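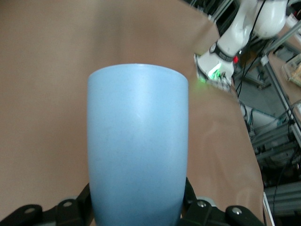

How many times do you have to show a robot a job before it can try it alone? For one simple job in one place, we plan on 800 goes, and we add more if the first tries are poor.

Speaker notes, Studcombe, 2020-01-03

Start with the two ways of showing. By hand means you hold the arm and move it through the job. By remote means you move a matching set of controls and the arm follows. Ask who has tried either.

By hand is quick to learn. The trouble is that your own arms get into the pictures, and the robot will not have your arms there later. Pause for questions.

By remote is slower at first. Manaia needed three days before her cup lifts looked smooth. Say that the wrist camera sees the cup and the fingers close up -- it is the view to trust when the grip is wrong.

Give the Arain figure: 1,769 goes kept since July. Explain what we throw out. Long waits go. Drops stay in, if the person picked the cup up again.

Valdir's point about tired operators. Change over every half hour. Skip this if short of time.

Finish on the Fitotano plan and hand over to Naheed.

Comments

Ehsan Rind: Do you keep the speed as shown, or even it out afterwards?

Amna Dogar: As shown, Ehsan. We tried evening it out and the grip closed too early.

Ehsan Rind: Thanks. We had the same with lids.

Recent items

Notes from the Brorkport visit
Setting up controls for left-handed operators
Naming your recordings
Fitotano plan, first draft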